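Ticket: Reader tablet drops off the home Wi-Fi every evening
Product: Hestell reading tablet
Status: Solved by customer
Opened: May 2023

Customer wrote:

Hello, and thank you in advance to whoever picks this up. I've had my Hestell since January and I love it dearly, so please don't take any of this as grumbling. I use it at the table for recipes and for my library books, and for months it behaved itself beautifully. Then it began losing the Wi-Fi in the evening. It says "connected, no internet" and the page just sits there with the little wheel going round. My phone and my old laptop carry on perfectly well on the same network, from the same chair.
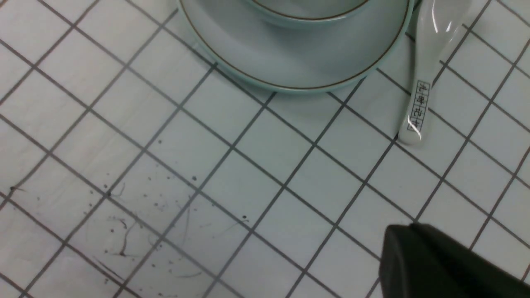
I should say which router I have, as I know you'll ask. It's a Zendport, the tall one with the single light on the front, and it lives in the hallway on top of the bookcase. I restarted it, of course - I've restarted it so often that I could do it in my sleep. The tablet comes right back afterward and works until the next evening, and then off it goes again. I've also told the tablet to forget the network and typed the password in fresh. Same thing.

Support wrote:

Thank you for such a thorough note, it really does help. Could you try three things for us, please?

Open Settings, then About, and tell us the software version.
Turn off Battery Saver for one whole evening.
When the connection drops, stay on the Wi-Fi page and tell us the signal strength and whether an address is shown.

Customer wrote:

Good evening again! Version 5.2, and it says there's nothing newer to install. I turned Battery Saver off and had high hopes, but the connection went at 7 on the dot. I did what you asked and stayed on the Wi-Fi page. The signal was full strength, every bar of it, and the address line was completely blank. Then I thought back over the week and realized it's been 7 every single time. I'd put it down to the neighbors all sitting down to their shows at once, but surely that would bother my phone as well?

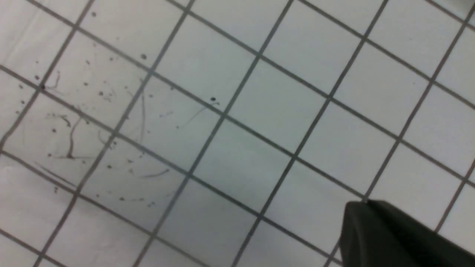 Attachment 2: grid-lined surface, close up

Support wrote:

A blank address with full signal is a very good clue. It means the tablet can hear the router but isn't being given a place on the network. Please sign in to your router page and look for anything on a timer: a schedule, a guest pass, parental controls. Also check how many devices are listed as saved. Some routers hold a place for things you no longer own.

Customer wrote:

Well, you were right, and I feel a bit silly! There was a family schedule in there called Drurivska, the name of the street we used to live on, so it must have been carried over when my son copied our old settings across. It switched off "unknown devices" at 7 and let them back on in the morning, or whenever the router was restarted. The phone and laptop were on the approved list and the poor tablet wasn't.
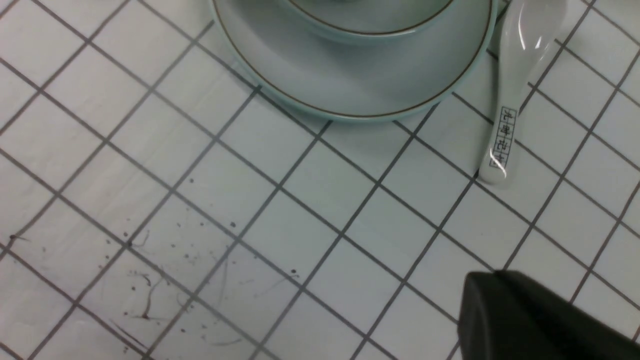
I added the tablet to the list, pressed save, and waited up with a cup of tea to watch the clock. 7 came and went and I read 90 minutes of my book without a hiccup. I've now had 5 good evenings in a row. While I was in there I also found a printer by Grecu that we gave away ages ago, so I took that off too.

One small suggestion for whoever writes your help pages - a line about router schedules would have saved me a lot of trips to the hallway. Please go ahead and close this, and thank you again for being so patient with me.

Support wrote:

We're so glad you're back to your books. I've passed your suggestion along to the help page team and marked this ticket as solved. If the trouble returns, replying to this message will open it again.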